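# About Brultinon

Brultinon is a small test shop. Companies that sell or build robot cells for electronics work send us their setups, or the programs that run on them, and we find out what happens when the cell has to do the same dull job all day. Then we write it down. If the report is unflattering, the customer gets it anyway, and it costs the same.

We started because of a bad week. Tâm Ngô, who runs the shop, was then working for a refurbisher of office computers that had bought a memory installation cell on the strength of a very good demo. In the demo the arm picked up a module, carried it to the motherboard and pressed it home, over and over. On the refurbisher's own floor it did that too, and the log said every module was seated. Then 17 machines came back from one customer. Most of them had a module sitting in the slot with one end a hair too high. A few had slots with cracked ends.

The fault was simple once somebody went looking for it. The program pushed down until the force reading hit a set value and then called the job done. A module that is square in its slot gives you that reading. So does a module that is tilted and jammed, or one that is resting on the plastic. The arm couldn't tell these apart, and the people who wrote the program hadn't asked it to. They had tested on one board, on one bench, with the case in exactly the same spot each time.

There was a safety side to it as well, and we think it was the worse half. When the cell stopped on a force limit, the screen offered a "resume" button. Pressing it sent the arm back down along the same path, right away, at full working speed. People were reaching into the case to straighten the module and a coworker would clear the screen. One person got a pinched hand. It was a bruise and a report form, and it could have been a good deal more.

## What we test

Our main bench is built for this kind of job: a computer case laid on its side, memory modules held in a fixture, and arms that have to get one to the other.
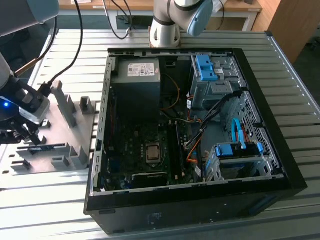

We run three things against every cell. The first is plain repetition. The second is what we call the Hendari set, a list of 36 small wrongs we introduce on purpose. The case is shifted a little. A module is put in the fixture backward. A cable lies across the slot. A latch is left closed. We want to see whether the cell notices, and what it says when it does. The third is recovery: we stop the cell at bad moments and watch what it does when it is told to carry on.

Recovery is where most of them fall down. Roughly 66 percent of the cells we have tested did something on restart that their own manual said they would not do. We don't find that number surprising anymore, but we do keep printing it on the first page of our reports.

## What we don't do

We don't certify anything. A report from us is not a safety approval, and if you see our name used that way in a brochure, please write to us. It has happened.

We don't test from video. We have been sent a lot of video.

We don't accept "it has never done that before" as a finding. Neither should you.

## Our own failures

It would be odd to run a shop like this and leave ours out. Last February, during work on the Clarkine project, we reported that a cell had passed all its insertion checks. It hadn't. Our checking script read the result from the cell's own log, so we had repeated the customer's mistake with extra steps. We withdrew the report, did the work over and didn't bill for it. Insertion is now checked by hand with a gauge, by a person who hasn't seen the log.

We also had 2 unplanned arm movements on our own premises in the same year, both during setup. No injuries. Both write-ups are available on request, including the parts that make us look careless.

## Working with us

We have one site, on the ground floor of the Lò building. Visitors are welcome on test days but stay behind the yellow line, and that includes whoever designed the cell. Send the program version you are shipping - not the one you are about to ship - along with the manual and every fault log you have kept. If you haven't kept any, say so at the start, and expect the first day to be spent on that.

Page last updated Sat 14 January.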